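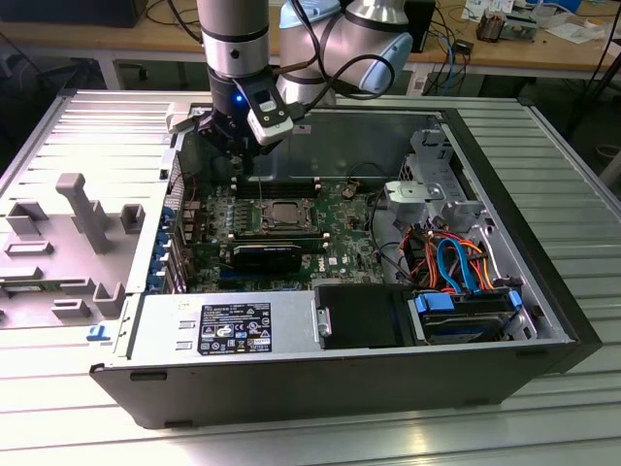

SKARNUMVILLE, Sep 15, 2018 – I have wanted to write this announcement since spring, so please forgive me if I get carried away. Zultine, the little repair and reuse shop I run on the east side of town, is opening its refurbishing program to everybody in Skarnumville! Bring us the old desktop tower that's been sitting under your desk or behind the water heater, and we'll open it up, go through it and tell you in plain words what's worth keeping. I love these older machines (my friends will tell you I talk about them too much) because you can get right at the insides. Lay one on its side with the panel off and there's the whole story: the green board, the bare socket where the processor goes, a row of memory slots, a graphics card, a hard drive in its carrier with the blue tabs. You can point at each part and say what it does, and people who swore they'd never understand a computer start asking really good questions.

3 min read

So what are we announcing? The program is called Farnunero, and our goal for the first year is 1,000 desktops back on desks in homes, classrooms and small offices. We ran a trial over the summer and finished 126 of them, which was more than I had dared to hope for. Everything we learned from that batch went into the way we're set up now.

Drop-off is free. You don't need the keyboard, the monitor or the original box, and you don't need to know whether the thing still turns on. If you want your files, tell us when you drop it off and we'll talk about copying them before any drive gets wiped. If you'd like the computer back, we'll give you a price before we order parts. If you'd like to pass it along, we'll find it a home, and the first 100 finished machines are going to families in town at no charge.

Our partner in all this is Cordeiro, the parts supplier two doors down from us, and I can't say enough nice things about them. They're setting aside used memory, drives and cables for Farnunero, sorted and labeled, so we spend our evenings fixing computers and a lot less time digging through bins!

We're also starting a free class called Inside the Box. It runs for 2 hours, it's for complete beginners, and you'll leave knowing your way around a case. A big chunk of it is about cables – where they go, how to route them past the drive cage, and how to read the tiny print on the board before you plug anything in. Dell put "BEEP" and "HDD_TEMP" right there in little letters, and once you've spotted labels like those you'll never look at a motherboard the same way.

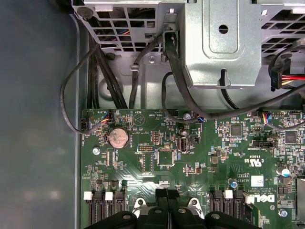
One person who came to the summer trial wrote to us afterward that the cables had always been the part that scared them off, and that they went home, opened up the family computer and cleaned the dust out of it that same night. They also asked if we'd please do a class on laptops. We're thinking about it! Laptops are a lot fussier inside, so I'm not making promises yet.

Sign-ups for Inside the Box are open at the Zultine front counter, and drop-off for Farnunero starts right away during regular shop hours. Please pull out any discs or memory cards before you come in, and tape a note to the case with your name and phone number. Reporters are welcome to stop by, sit in on a class or borrow a screwdriver – just let us know at the counter and we'll save you a stool.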